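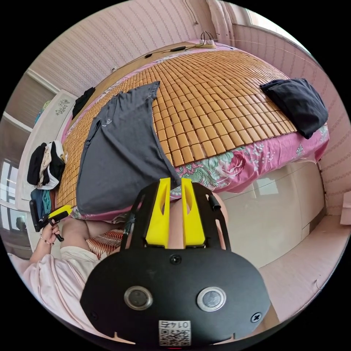 摄影:Magdolna Sárközi / Clutinside

夏天的床:竹席、枕头和花床单

我叫 Tadeo Benítez,学中文已经很久,可是写文章还是很慢,请读者原谅我的句子。这一页是我们的家居图集 Clutinside 的一部分,主题是卧室。我们喜欢看别人怎样铺床,尤其是天气热的时候。在我小时候住的地方,夏天只是把毯子拿走,床上剩下一条白床单,没有别的变化。所以我第一次睡竹席的时候,觉得非常新鲜。

竹席
席子由浅褐色的小竹块组成,一块挨着一块,排得很密。这种席子在有的地方叫麻将席,我很喜欢这个名字。它比草席重,一个人搬有点吃力,最好两个人一起抬。睡以前用拧干的毛巾擦一遍,然后开窗晾一会儿。不要放在大太阳下面晒太久,竹块容易裂开。

床单
席子下面铺着粉红色的床单,上面有大朵的花,颜色是绿、白和深粉,还有白色的小鸢尾花纹。床单从床的前边垂下来,花就露在外面。我的同事 Jummai Idahosa 认为花床单配竹席太热闹,我不同意她。席子的颜色很安静,旁边有一点热闹正好。

枕头
条纹的,有红色、白色和深色。和花床单不是一套,但是放在一起看着很舒服。我自己家里的枕套也从来不成套,洗好哪一个就用哪一个。

关于收席子
到了九月,晚上开始凉,席子就可以收起来了。先擦干净,完全晾干,再顺着竹块的方向慢慢卷,外面套一个布袋,立着放在柜子旁边。我去年没有晾干就卷了,第二年打开有霉味,擦了2次才好。

下一页图集是阳台,由 Leonardo Messina 整理。如果您也想介绍自己家夏天的床,请写几句话,和照片一起寄给我们。文字用中文或者意大利文都可以,意大利文由 Tiziana Morelli 翻译。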